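Chapter 3
Chores and Machines: How Far Along Are We?

People have expected a household robot for a long time. Factories have had robot arms for decades, and the arms are good at what they do: the same weld, at the same point, on a part that arrives in the same position each time. A kitchen offers none of this. The cups differ, the basket has been moved since yesterday, and a person may walk through at any moment.

This chapter looks at one small family of chores, putting things into containers and taking them out again. The work is dull for a person and hard for a machine, and it turns up in homes, laundries, canteens and packing rooms alike.

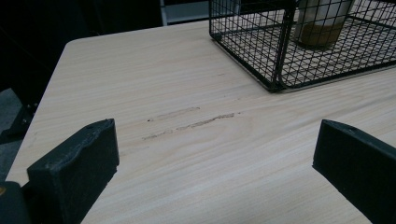
Consider what a person does without thinking. The eye finds the object, the hand opens to a suitable width, and the fingers close until the grip feels firm. If the object slips, the hand corrects before the person has noticed. A machine needs a method for each of these steps, and a fault in any one of them can spoil the rest.

Wire mesh adds a difficulty of its own. A camera sees the basket and whatever lies behind it at the same time, and software may take the table for the bottom of the basket, or a wire for the edge of a cup.
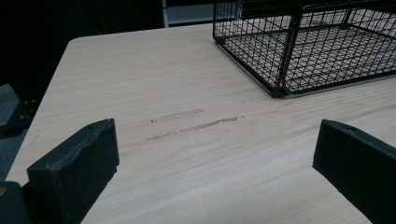
Figure 3.1 A wire mesh basket on a wooden tabletop, with the two gripper fingers apart.

Shiny objects are troublesome for a related reason. A polished metal cup reflects the room, so its appearance changes as it is turned. Its shape also matters: it can be held by the rim or around the body, and each hold limits what can be done next.

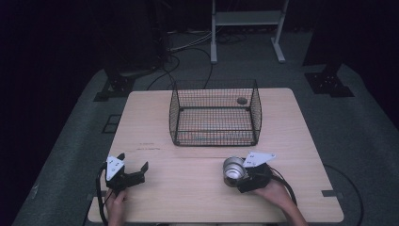
One way to teach such a task is to have a person perform it with grippers in hand while the motion is recorded. In the Gorura exercises, which we return to in Section 3.5, a learner system was given 430 recorded attempts at simple basket tasks. It did well with objects it had met before. With eight new ones it was much less reliable, and most of its failures came at the moment of grasping – the reaching was usually sound.

So the short answer to the question in the title is "some chores, in some rooms." The longer answer takes up the rest of the chapter.

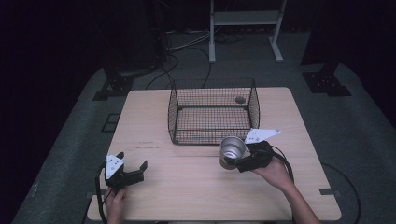
Lorenz Ruchti

Section 3.1 begins with grasping. Before reading it, pick up a cup from a table five times, holding it differently each time, and write down which fingers touched it first.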